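Student Project Report: Does the Villain Have a Plan?
Mind control plots in the serial comic Vustuler
Media and Storytelling, final draft, 11/18/22

Our group read the first 35 issues of Vustuler, plus the short spin-off Nonder. Fans of the series say that its main villain, the Glass Regent, planned everything from the first page. We wanted to see if the comics back that up. Going in, most of us doubted it, and we still do.

The claim rests mostly on issue 22. In that issue the Regent tells the heroine, Orla, that every fight she has won was one he let her win. It is a great page. It is also a very cheap trick, as a writer can say this at any point and the reader will fill in the rest. 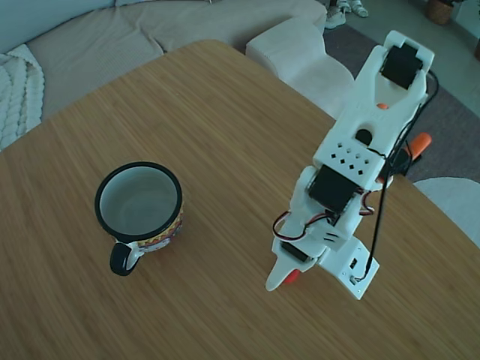

Mug on the work table.

To test the claim we made a list of scenes where the Regent either controls somebody's mind or is later said to have done so. For each scene we asked if there was any sign of control at the time it first ran. We accepted a change in lettering, a change in eye color, or a line of dialogue that only makes sense later. One of us wanted to count "a strange mood" too, but we dropped that. Half the series is a strange mood.

The early issues have almost nothing. Orla's brother burns down the archive in issue 4, and the art shows him crying while he does it. Much later we are told he was under the Regent's power. Maybe, but he also had a perfectly good reason of his own, which the comic spent three issues setting up.

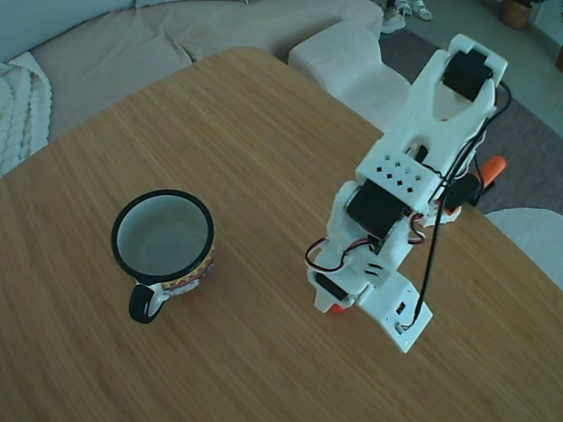 Photo: project group

Nonder makes things worse. It runs to 252 pages and was sold as the Regent's side of the story, yet he spends most of it asleep under the lake. When he wakes up he already knows about the Nosent, the order of masked monks who guard the city gate. In the main series he hears of them for the first time in issue 19. Fans explain this by saying he was pretending. We think somebody forgot.

We will give the series credit for the Kopecký arc. The town of Kopecký is the one place where the control is set up fairly. The lettering for the townspeople slants a little more with each chapter, and the bell always rings one time too many. Two of us had missed this on a first read and found it when we went back.
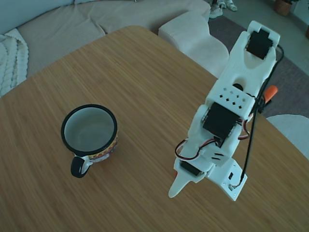 VUSTULER READING ROOM, March

The survey was the other half of our work. We posted a short form on a fan board and got 400 answers, far more than we had hoped for. Most people who answered believed in the master plan. When we asked them to name a clue from before issue 10, very few could, and the most common answer was a panel with a crow in it. There are crows all over this comic.

We should be careful here. People who fill in a form on a fan board are fans, so the numbers say little about ordinary readers. The form also asked about the plan in its first question — which probably pushed people toward saying yes. We would word it differently now.

When we shared our draft on the same board, the replies were mixed. 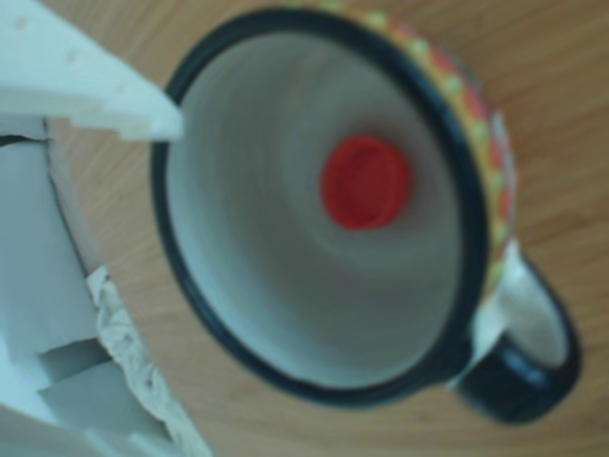

Crowfeather wrote that we were reading it like accountants, and that a villain who lies about having a plan is scarier than one who really has it. If the Regent is making it up as he goes, then Orla gives up in issue 22 for no reason at all, and that was the part Crowfeather could not stop thinking about.

That reading is better than ours in some ways, and we added a section on it. Our problem is that the comic never hints that he is lying. The narrator backs him up in issue 23, and again in the last pages of Nonder.

Work left to do: check the reprints for changed lettering, and reread issues 11 to 18, where our notes are thin.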